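青果の「止め時」を測る　追熟庫の中で起きていること

収穫された果実は、切り離された時点で水と養分の供給を失うが、代謝は止まらない。呼吸によって糖と有機酸を消費し、二酸化炭素と水蒸気と熱を出し続ける。店頭に並ぶまでの日数は、この消費をどこまで遅らせられるかでほぼ決まる。冷蔵庫に入れれば遅くなる、というのは正しいが、それだけでは説明できない現象が多い。同じ温度で保管した二つの箱のうち、片方だけが先に軟化する。皮の張った柑橘が、中身だけ味を失っている。本稿では、青果の貯蔵と追熟の現場で使われている考え方を、呼吸、エチレン、水分、低温障害、ガス組成の順に整理する。

呼吸の型による分類

果実は成熟時の呼吸の変化によって二つに大別される。成熟の途中で呼吸量が急激に上昇し、ピークを経て低下するものをクライマクテリック型と呼ぶ。バナナ、リンゴ、アボカド、キウイフルーツ、モモ、トマトがこれに当たる。もう一方は非クライマクテリック型で、成熟に伴う明瞭な呼吸の上昇を示さない。柑橘類、ブドウ、イチゴ、サクランボが該当する。

この区別は実務上きわめて重要である。前者は未熟な段階で収穫し、輸送後に追熟させることができる。デンプンは糖に変わり、細胞壁のペクチンが分解されて果肉が軟らかくなり、香気成分が生成する。後者は収穫後に糖度が大きく上がることを期待できない。酸が呼吸で消費されるために相対的に甘く感じることはあるが、糖そのものが増えたわけではない。したがって非クライマクテリック型では、収穫時の品質が上限となり、その後の工程はすべて減り方の管理になる。

呼吸量の単位には、果実一キログラムが一時間に放出する二酸化炭素の量が使われる。この値は温度に強く依存し、温度が十度上がったときの倍率をQ10と呼ぶ。多くの青果ではQ10は二から三の範囲にあるが、低温域ではこれより大きくなりやすい。同じ一度の差でも、五度と六度の差は、二十五度と二十六度の差より呼吸速度への相対的な影響が大きいということになる。冷蔵庫の設定温度をめぐる議論が一度単位、ときに〇・五度単位になるのはこのためである。

呼吸熱も無視できない。パレットに積み上げた箱の中心では、果実自身の熱がこもり、庫内の空気温度より高い状態が続く。庫内温度計が目標値を示していても、品温が目標に達しているとは限らない。品温は果実の中心に差し込んだ温度計で測る。庫内の空気を測っただけの記録は、冷却の終了判定には使えない。

予冷という工程

収穫直後の果実から畑の熱を抜く作業を予冷という。方法は大きく分けて、強制通風冷却、差圧通風冷却、冷水冷却、真空冷却がある。表面積の大きい葉菜には真空冷却が向くが、果実では水分の抜けにくい皮が蒸発を妨げるため効率が悪い。果実では差圧通風が標準的な選択肢になる。

差圧通風では、箱の列をシートで覆い、片側をファンで吸引して箱の通気孔に強制的に冷気を通す。冷却の進み具合は、初期品温と冷気の温度差が半分になるまでの時間、すなわち半冷時間で表す。差が八分の一になるまでの時間は半冷時間の三倍となり、実務ではこの八分の七冷却をもって予冷の終了とすることが多い。初期品温が二十八度、冷気が四度であれば、差は二十四度、その八分の一は三度であるから、品温七度で終了となる。

箱の設計はここで効いてくる。通気孔の面積が側面に対して小さすぎれば風が通らず、大きすぎれば箱の圧縮強度が落ちる。段積みしたときに上下の箱の孔がずれるだけでも、冷却時間は延びる。貯蔵設備の設計に携わるニカウ・ホワイトロー氏は、予冷の不良の大半は冷凍機の能力不足によるものではないと指摘する。「冷凍機を大きくする前に、風がどこを通っているかを見たほうがよい。空気は抵抗の少ないところを通る。隙間が一か所開いていれば、冷気はそこから抜ける」

エチレンの扱い

エチレンは炭素二つの単純な炭化水素で、植物ホルモンとして働く。クライマクテリック型の果実では、エチレンが自らの生合成を促進する自己触媒的な増加が起こり、一個の果実の追熟が周囲に波及する。庫内に早く熟した果実が混じると全体の進行が早まるのは、この性質による。

非クライマクテリック型の果実も、エチレンに反応しないわけではない。柑橘では、外から与えたエチレンが果皮のクロロフィル分解を促し、緑色が抜けてカロテノイドの色が見えるようになる。カラーリング、あるいは催色と呼ばれる処理である。温暖な地域では、果肉が成熟していても果皮が緑のままという状態が起こるため、出荷前に行われることがある。処理はヘタの老化も進めるため、時間をかけすぎるとヘタ落ちが増え、そこから軸腐病菌が侵入しやすくなる。

除去の手段には、換気、過マンガン酸カリウムによる酸化、活性炭などへの吸着、触媒による分解がある。もっとも安価なのは換気だが、外気を入れれば温度と湿度が乱れ、冷却負荷も増える。過マンガン酸カリウムは反応が進むと紫色から茶色に変わるため、交換時期を目視で判断できる。吸着材は飽和後に温度が上がると吸着したガスを放すことがあり、設置場所に注意を要する。

これらとは別に、果実側の受容体をふさぐ方法がある。1-メチルシクロプロペン、略称1-MCPは、エチレン受容体に強く結合し、エチレンがあっても応答が起こらない状態をつくる。リンゴで広く使われている。処理の時期が遅れ、果実の追熟がすでに進んでいる場合は効果が小さくなる。逆に早すぎる段階で処理すると、セイヨウナシのように正常な軟化が起こらず、硬いまま品質が落ちる例がある。

水分損失と湿度

重量の減少は、呼吸による炭素の消費よりも、蒸散による水分の損失が主な原因である。青果の多くは、収穫時の重量から数パーセントの水分を失うだけで外観上の商品価値が下がる。葉菜ではしおれ、果実では果皮のしわや光沢の低下として現れる。

蒸散を動かしているのは相対湿度そのものより、果実表面と周囲の空気との水蒸気圧の差である。果実内部の空隙はほぼ飽和とみなせるため、品温が高いほど内部の水蒸気圧は高い。相対湿度九十パーセントの冷蔵庫に温かい果実を入れれば、湿度計の数字から想像するより大きな蒸気圧差が生じる。予冷を急ぐ理由の一つがここにある。

冷却コイルの設計も湿度を左右する。コイル表面の温度が庫内の露点より低ければ、空気中の水分はコイルに凝縮し、あるいは霜となる。コイルと庫内空気の温度差が大きいほど除湿は強くなる。高湿度を保つには、コイルの伝熱面積を大きくとり、小さな温度差で運転する。設備費は上がるが、加湿器で水を補い、それをコイルで取り除くという循環を避けられる。

果皮のワックス層は蒸散の主な抵抗である。柑橘では洗果の工程で天然のワックスの一部が失われるため、食品添加物として認められた被膜剤を塗布することがある。被膜は水蒸気だけでなく酸素と二酸化炭素の移動も妨げる。厚すぎれば果実内部の酸素が不足し、発酵によってエタノールとアセトアルデヒドが蓄積する。外観に異常がないまま異臭が生じる事例の一部は、これで説明できる。

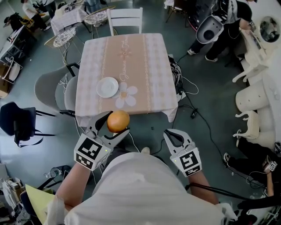 柑橘は冷蔵すれば冷蔵するほど長持ちするのか。

種類ごとに下限の温度があり、それを下回ると低温障害によってかえって傷みが早まる。オレンジは三度から八度の範囲で扱われることが多く、グレープフルーツとレモンはそれより高めの十度以上が目安とされる。同じ種類でも産地、品種、収穫時期によって感受性は変わる。

低温障害の仕組み

低温障害は凍結とは別の現象である。凍結は組織中の水が氷になることで起こり、果汁には糖が溶けているため凍結点は零度をやや下回る。低温障害は凍結点より高い温度で起こり、熱帯、亜熱帯を原産とする作物に多い。膜脂質の相転移による膜機能の低下が古くから提唱されており、これに活性酸素の蓄積や代謝の不均衡が加わると考えられている。

症状は作物によって異なる。バナナでは果皮が灰褐色にくすみ、追熟が正常に進まない。キュウリやナスでは表面に小さなくぼみができる。モモでは果肉が粉質化し、果汁の少ない食感になる。柑橘では果皮の陥没斑、すなわちピッティングが代表的で、油胞の周囲の組織が崩れ、褐変を伴うことがある。

障害の程度は温度と時間の積み重ねで決まり、低温下では目立たず、常温に戻したあとに現れることが多い。出庫時の検査で問題がなく、店頭に並んだ翌日に斑点が広がるという経過をたどる。原因が小売段階の取り扱いにあると誤認されやすく、流通の各段階で温度記録が必要とされる理由になっている。

軽減策としては、貯蔵前に高めの温度で一定期間置くコンディショニング、貯蔵の途中で短時間昇温する間欠昇温、温湯処理などが研究されてきた。柑橘では、高湿度の暖かい環境に置いて果皮の傷を癒合させるキュアリングが知られている。傷口にリグニン様の物質が沈着し、緑かび病菌の侵入を抑える。国内の温州ミカンでは、これと目的の異なる予措という工程があり、貯蔵前に果皮を軽く乾燥させて果重を三から五パーセント程度減らす。湿らせて癒すか、乾かして締めるかは、果皮の性質と貯蔵の期間によって選択が分かれる。

ガス組成を変える

空気の酸素濃度は約二十一パーセント、二酸化炭素は〇・〇四パーセントである。酸素を下げ、二酸化炭素を上げると、呼吸とエチレンの作用がともに抑えられる。気密庫でこの組成を能動的に制御する方法をCA貯蔵、包装内で果実の呼吸とフィルムの透過性を釣り合わせる方法をMA包装という。

リンゴでは酸素一から三パーセント程度の条件で、半年を超える貯蔵が商業的に行われている。一方、柑橘でのCA貯蔵の利益は比較的小さい。もともと呼吸量が低く、貯蔵の限界を決めているのが腐敗と果皮障害であることが多いためである。設備投資に見合うかどうかは、呼吸をどれだけ下げられるかよりも、その品目が何によって商品価値を失うかで決まる。

近年は、果実の応答を見ながら酸素濃度を限界近くまで下げる動的CAも普及しつつある。クロロフィル蛍光、エタノール、呼吸商といった指標で低酸素ストレスの始まりを検出し、その直上で運転する。呼吸商は放出した二酸化炭素と吸収した酸素の比で、糖を基質とする好気呼吸では一に近い。発酵が始まると、酸素を使わずに二酸化炭素が出るため、この値が上昇する。

包装の場合は制御の手段がない。フィルムの透過係数、厚さ、面積、内容量、保管温度が決まれば、平衡時の組成は計算で求められる。問題は温度である。呼吸速度の温度依存性はフィルムの透過性の温度依存性より大きいため、五度で設計した包装を二十度に置くと、酸素の供給が消費に追いつかない。微細孔フィルムではこの差がさらに開く。孔を通る気体の拡散は温度の影響をほとんど受けないからである。

計測と判定

果実の状態を知る指標として、硬度、可溶性固形物含量、滴定酸度、果皮色が使われる。硬度は円筒形のプランジャーを押し込む貫入抵抗で測り、プランジャーの径と押し込みの速さをそろえなければ値を比較できない。可溶性固形物は屈折計で読み、Brixで表示する。糖以外の成分も屈折率に寄与するため、酸の多い果汁では糖度と一致しない。

滴定酸度は果汁を水酸化ナトリウム溶液で中和して求め、柑橘ではクエン酸に換算する。可溶性固形物と酸の比は糖酸比と呼ばれ、収穫時期の判断に用いられる。比が同じでも、両方が低い果実と両方が高い果実では味の濃さが異なるため、比だけを基準とすると水っぽい果実が通る。

非破壊の方法では、近赤外分光が選果場に定着している。水、糖の吸収帯を利用し、検量線によって糖度を推定する。検量線は品種と年次に依存し、前年の式をそのまま使うと系統的な偏りが出る。シーズン初めに破壊測定の値と照合し、切片を補正するのが通例である。果皮の厚い柑橘では反射光が果肉の情報を十分に含まないため、透過方式が選ばれる。打音や振動から硬さを推定する方法はメロンやスイカ、キウイフルーツで使われるが、空隙の多い果皮をもつ柑橘には適用しにくい。浮皮の検出には、外形から求めた体積と重量による見かけの密度や、X線が用いられる。

標本数の問題もある。果実の個体差は同じ樹の中でも大きく、日の当たる外側と内側で糖度が一度以上違うことは珍しくない。数個を測った平均値でロットの状態を語るには無理がある。仮に糖度の標準偏差が一・二であれば、平均値を九十五パーセントの信頼度で上下〇・三の幅に収めるには、六十個を超える標本が要る。標準偏差一・二を標本数64の平方根である八で割ると標準誤差は〇・一五となり、その二倍がちょうど〇・三になる。幅をさらに半分にするには、四倍の標本が必要になる。

物流と家庭のあいだ

貯蔵庫から出た果実は、選果、箱詰め、輸送、仕分けを経て店頭に至る。この間に問題となるのは平均温度よりも温度の変動である。冷えた果実を湿った外気にさらせば、表面は露点を下回り結露する。水膜はかびの胞子の発芽を助け、段ボールの強度を落とす。段ボールは含水率が上がると圧縮強度が大きく低下し、最下段の箱からつぶれる。積み替え場所の温湿度管理が貯蔵庫と同じ水準で語られることは少ないが、失われる量からみれば軽視できない。

落下や振動による損傷は、外からは見えないことが多い。柑橘の果皮は弾力があるため強いと考えられがちだが、収穫直後で水分の多い果皮は油胞が破れやすい。漏れた精油は周囲の細胞に毒性を示し、数日後に褐色の斑点となる。油斑病と呼ばれるもので、雨上がりや早朝の収穫を避けるという産地の慣行は、この点からも合理的である。

家庭での保管は、条件を細かく制御できないという前提で考える。クライマクテリック型の果実は、室温で食べごろまで進めてから冷蔵する。未熟なまま冷蔵したアボカドやモモは、低温障害によって追熟の能力を失うことがある。柑橘は、短期間なら涼しい室内で差し支えない。冷蔵する場合は、乾燥を避けるために袋に入れ、口を完全には閉じない。密閉すれば水滴がたまり、かびの条件が整う。

かびの生えた果実を取り除くのは早いほどよい。緑かび病菌の胞子は乾いた粉として飛散し、隣の果実に微細な傷があればそこから感染する。取り除くときは箱の中で振らず、袋をかぶせてから持ち上げる。接していた果実は洗って水気を拭き取り、先に消費する。箱の底に紙を敷いていた場合は、その紙も交換する。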